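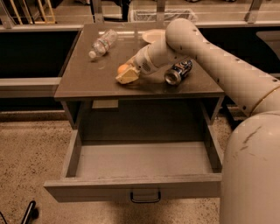
Top of the gray cabinet, drawer open. Bottle, can, orange ball.

Gallery: the little gray cabinet
Posted 2025-10-26 by Vija Hunt

Quick one, more pics when I get time. Been meaning to put up something on the Kedik cabinet since February and a few of you keep asking about it. Short version, I like it. Top is dark gray with a bit of shine, so every ceiling light shows up in it. Low raised edge along the front. One wide drawer, one black handle.

Nermin Ağca wanted to know how much drawer you really get. Plenty for small stuff. Flat floor, low sides, no dividers.

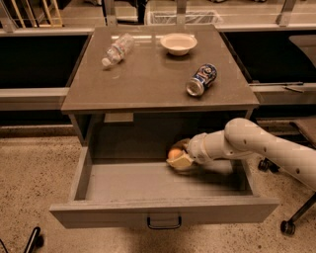 I'd still put a liner in, anything round is going to roll when you shut it. Felt is fine, cork is better. Sarmīte Lūse uses old placemats cut down, looks good too.

Open shelf space over the drawer is dark, so keep light colored things in there or you wont find them. Mags, a tray, thats about it.
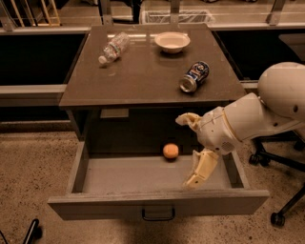 Orange ball in the drawer. Bowl, can and bottle up top.

Handle is just a plain black U, easy to grab. Paid nearly 200 for mine, Aušra Eglītis got hers for 100 second hand. Measurments coming in the next batch, plus the Briltar one for comparision.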